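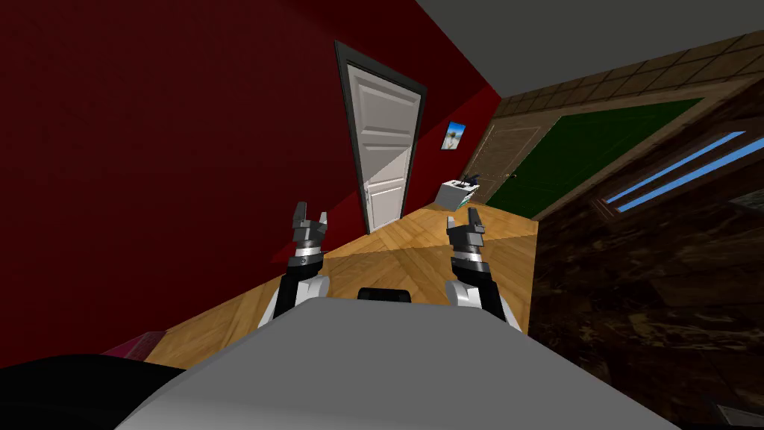

Collection of simulated demonstrations for the Hivon learning system is behind the June plan but has stabilised. The household set now holds 300 accepted episodes against a milestone target of 400. All were driven by a remote operator and recorded from a body-mounted view and from a view at each wrist. In the red-walled room, the body view takes in both arms with their grippers open, the white panelled door in its dark surround, and the brown door further along. Pearce asked in the last review whether one view could serve for both navigation and grasping. Our present answer is no, and the wrist views stay in the collection.

**To:** Sandra Furnival, Pearce
**From:** Wycliffe Mabula, Luletti
**Date:** 11/07/2020

### Episode quality

Alfie Tindall rejected 63 episodes during the period. Most failed on one of two grounds: the operator paused for too long before the reach, or the wrist and body recordings drifted out of step. The second fault was traced to the logger, which wrote its time stamps when a record was saved and not when it was captured. The logger has been corrected. Episodes affected by the fault were dropped, as repairing them would have meant guessing at the offset.

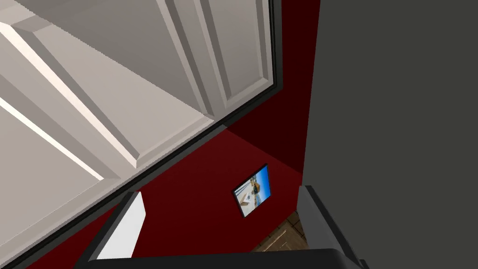

Camera tilt has been left as recorded. An earlier version of the pipeline levelled the body view before training, which cropped the outer edges and hid the arms in some poses. Everett Bellamy compared the two versions on a small held-out set and found no benefit from levelling. The step has been removed, which also shortens processing.

### Labelling

Each episode carries a task name, a start and end mark for every phase, and a plain-language instruction. Instructions written by operators were too alike – many differed by a single word – and Imogen Haworth is rewriting them from the recordings without sight of the originals. The work is slow and will continue into the next period.
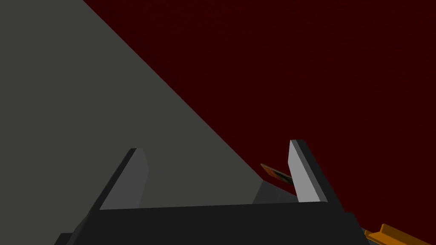
Approach phases are now kept even where no grasp follows. They were trimmed under the first protocol, and the system learned to close the gripper too early. The revised protocol also asks operators to vary the angle of approach between attempts at the same task. Early training runs on the revised set are under way. Results will be reported once the held-out rooms have been scored.

### Risks and requests

- Storage at Cesatau will fill before the milestone is met. We ask for approval to move rejected episodes to the archive.
- Only 2 operators are trained on the revised protocol. A third would remove most of the schedule risk.
- The room set is narrow. New layouts are in preparation – mainly changes to furniture and lighting – and need sign-off from Pearce before collection starts.

No change to the budget is sought. Please send the sign-off on layouts to Everett, with a copy to me.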